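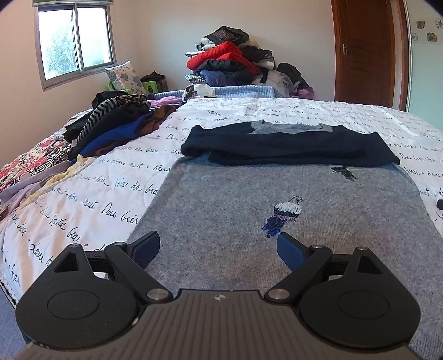 2 min read

Part 2: Your first batch of yogurt in the Tidero

Okay, you've washed the jars and found a spot on the counter, so let's get some yogurt going! I make a batch most weekends and I've done it half asleep more than once, so please don't be nervous.

What you'll need

Milk, enough to fill the pot to the upper line (I like whole milk, but 2% sets fine)
2 big spoonfuls of plain yogurt with live cultures
A thermometer
A clean whisk

Setting it up

1. Pour the milk into the inner pot, put the pot in the base and press Heat. Leave the lid off for now so you can give it a stir every few minutes. Milk loves to catch on the bottom.

2. When the milk reaches 82°C the Tidero beeps and the light goes orange. Lift the pot out with oven mitts and set it on a rack.

Caution: the rim of the inner pot gets very hot, even though the handles don't. I have grabbed it bare-handed. Once.

3. Let the milk cool for 20 minutes, then check it. You're after 43°C. If it's still warmer than that, go and do the dishes and check again. Too much heat kills the cultures and you'll end up with a pot of warm milk in the morning.

4. Put your starter yogurt in a small bowl with a ladle of the cooled milk and whisk until there are no lumps. Pour it back into the pot and stir gently.

Note: my favourite starter is the plain one from Ezeani, but any yogurt you like the flavour of will do. Just read the label - no gelatin, no sweetener.

5. Dry the outside of the pot (water on the heating plate makes it spit), put it back in the base and close the lid until it clicks.

6. Press Culture and choose your time. Eight hours gives you something mild and a bit soft. Somtochukwu Akinola, who tested all these settings with me, goes right up to 24 for a really tart one, and I have to admit it's lovely with honey.

7. Leave it alone! Don't stir, don't tilt, don't move the whole thing to the other counter. If you absolutely must peek, lift the lid straight up and put it right back.

8. When the light turns green, move the pot to the fridge with its cover on and chill it overnight before you spoon it into jars.

If the display shows 691

The lid isn't seated. Open it, wipe the rubber seal, check that it's sitting flat in its groove and close it again. If the code comes back, unplug the base for a minute and start over from step 5.

Thick yogurt

Line a sieve with cheesecloth, set it over a bowl and tip the chilled yogurt in. Two hours in the fridge makes it nice and thick, and overnight gets you close to cream cheese. Save the whey for pancakes or bread dough. Straining bags are covered in Part 3, along with cleaning the seal.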